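4.2 A bancada e as peças de encaixe

Passamos agora à parte do estudo que mais nos entusiasmou: as pequenas coisas de plástico que toda casa acumula e para as quais quase ninguém olha com atenção. O acervo Getura reúne 146 peças domésticas de encaixar, tampar e conectar, recolhidas em gavetas de cozinha, caixas de ferramentas e nécessaires de viagem. Há tampas de rosca, gargalos, bases de aparelhos pequenos, adaptadores de tomada – tudo aquilo que só faz sentido quando se junta a outra coisa.

A classificação segue a proposta de Akpan e Nwachukwu, que distingue as peças pela forma de aproximação (lateral, vertical ou oblíqua) e pelo tipo de superfície que oferecem à pega. É uma proposta simples e, a nosso ver, muito bonita, pois permite comparar um gargalo canelado com um corpo liso e arredondado sem recorrer à função de cada objeto. Na escala Adeleke de complexidade de encaixe, 80 das peças ficam no nível mais baixo e 40 no intermédio; as restantes exigem mais de uma orientação correta ao mesmo tempo, e são de longe as mais interessantes!

Trabalhamos sempre sobre a mesma mesa de madeira clara, encostada a uma parede lisa. A escolha do tampo deu alguma discussão. Uma superfície escura realçaria melhor os plásticos brancos, mas apagaria os relevos escuros e as sombras finas das ranhuras, que para nós eram essenciais. Na parede ficou uma régua de tomadas branca, na vertical, e acima dela um cartão azul com um peixe de desenho animado, de que toda a equipe acabou gostando bastante.

Os plásticos brancos merecem um comentário à parte. Relevos moldados muito discretos, como anéis de traços radiais ou sulcos ao redor de um ombro, quase desaparecem sob luz frontal e ressurgem com luz lateral suave. Anotamos também o contraste entre o plástico e as partes metálicas, que dão ao olho um ponto de referência seguro para julgar a inclinação de uma peça.
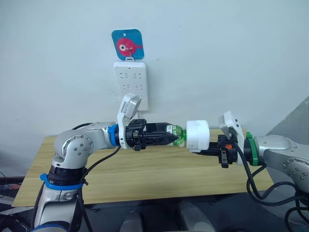
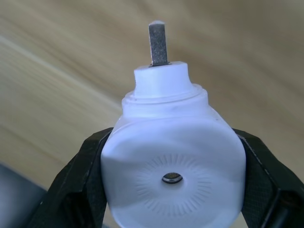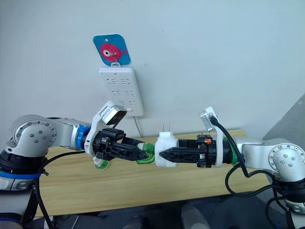
Figura 3. Peças de plástico branco e verde na bancada: peça branca cilíndrica junto a um gargalo verde canelado (primeira); corpo branco com haste metálica e relevo radial (segunda); adaptador branco de dois pinos unido a uma peça verde (terceira).

Cada peça foi registrada em fichas com três campos obrigatórios – material aparente, eixo de encaixe e pontos de apoio – e um campo livre para observações. No total foram preenchidas 200 fichas, já que várias peças voltaram à mesa em outra orientação e receberam uma segunda descrição. O campo livre revelou-se uma mina de ouro. Foi nele que surgiram notas sobre folgas, rebarbas e pequenas assimetrias de molde que a escala Adeleke não prevê, e que retomamos na seção 5 ao comparar o acervo Getura com a coleção Firnstead, mais antiga e composta sobretudo por peças de metal.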